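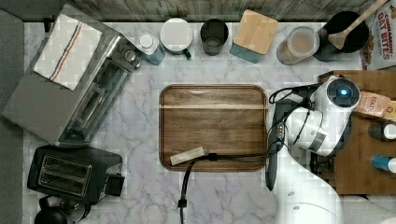
The kitchen counter has been the worst surface in the flat since June, so I have finally sorted it by zone. These are my working notes, mostly so that I can put things back the same way after the next deep clean.

Heat goes at one end. The toaster oven needs clearance at the sides and top, and its manual is firm on the point. The two-slot toaster goes near it so that both sets of crumbs fall in one area. I run them one at a time, as they share a double socket and the pair of them with the kettle would be asking a lot of it.

Dry goods go against the backsplash: the teal canister with the bamboo lid, the glass jars, the mugs. I tried ordering them by height and gave up after a fortnight. Frequency of use works better, with tea nearest the hob and pasta furthest away.

The dark pipe fitting is the one item with no zone. It belongs to the Irken rail I mean to put up over the worktop, and the order is still short of two wall fixings. Stunwood say the rest will follow. 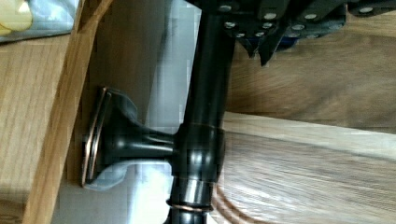 Until then it stays in its wrapping where possible. The bronze finish marks if it is dragged over anything gritty, and I would like the flange to go on the wall without a scratch in it. The screws are in a labelled envelope inside the tea towel drawer, which I am writing down because I will forget.

Boards next. Mine is made of strips of dark wood with one pale strip, and has a groove round the perimeter. It gets a wipe, a rinse, a dry cloth and then air on both faces. I oil it every 20 washes with food-grade mineral oil, 5 ml a side, left overnight and buffed off in the morning. More than that stays tacky and picks up flour.

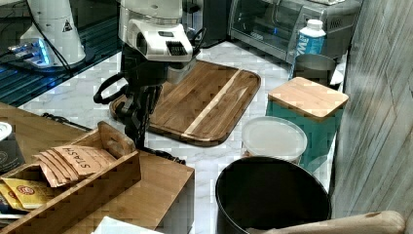 Tea is kept in the slant-fronted wooden box, packets upright, oldest at the front. The box lives on the table side when I am cooking, well clear of steam. Loose sachets go in the small drawer unit, along with the clips and the spare bag ties.

The drawer used to stick. I took it out, sanded the runners lightly with 200 grit and rubbed in candle wax. Ten minutes' work, and I had put it off for a year.
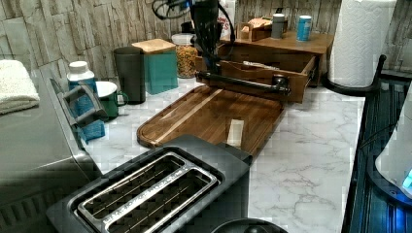
Can you put a small wooden drawer unit next to a toaster?

Leave a hand's width between them and keep the space above the toaster clear. Wood dries out with repeated heat on one side, and the drawer fronts will warp before the carcass does.

Comments (3)

Lucía Cordero
Do you wax the drawer sides as well or only the runners? Mine binds at the back corner.

Atif Pirzada
5 ml a side seems mean for a new board. I would give it double for the first couple of coats.

Lucía Cordero
Sanded the corner, no wax, and it slides now. Ignore my question.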